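# Junder 285 Bench Conveyor

Supplied by Edow Equipment, Otdale 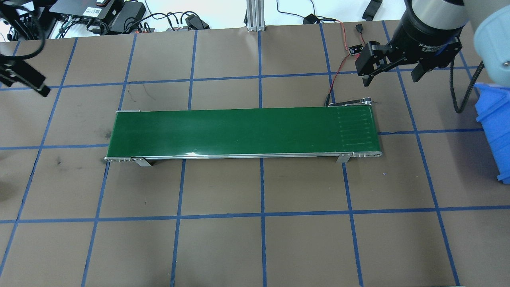

The Junder 285 is intended for packing rooms, teaching workshops and small assembly areas where parts must travel a short distance at a steady pace. Edow has offered the model to schools, laboratories and light manufacturers for over 7 years, and it remains the most frequently ordered unit in the Babaei bench series.

**Ordering**

Orders are accepted from institutions and registered businesses. A purchase order should state the delivery address, the name of a receiving contact and the supply voltage at the site. Requests for a nonstandard length are reviewed by Gadisa Bogale in the Otdale office and quoted separately. Quotations remain valid until the end of June.

| Item | Detail |
|---|---|
| Catalog number | 285 |
| Replacement belt | Part 259 |
| Warranty | 3 years, parts and labor |
| Shipping | Assembled, on a pallet |

**Installation**

The conveyor must be placed on a level bench that can carry its full weight. Route the power cable away from walkways and keep it clear of the belt at all times. Run the unit without a load before first use and check that the belt stays centered. If it drifts, adjust the tension in small steps and allow several full turns between adjustments.

**Care and cleaning**

Disconnect the power before cleaning. Wipe the belt with a soft cloth and mild soap — solvents and abrasive pads will shorten its life and are not covered by the warranty. Fasteners should be inspected at the start of each term or production season. Worn belts must be replaced as a complete loop; splicing is not approved.

**Returns and service**

Units may be returned unused within the period printed on the invoice. Return freight is paid by the customer unless the unit arrived damaged. Service requests are handled by Bethel Yilma, and training visits are arranged through Rhea Tan. Please have the serial number and invoice available when calling.

Page revised May 28, 2023. Earlier price lists are withdrawn.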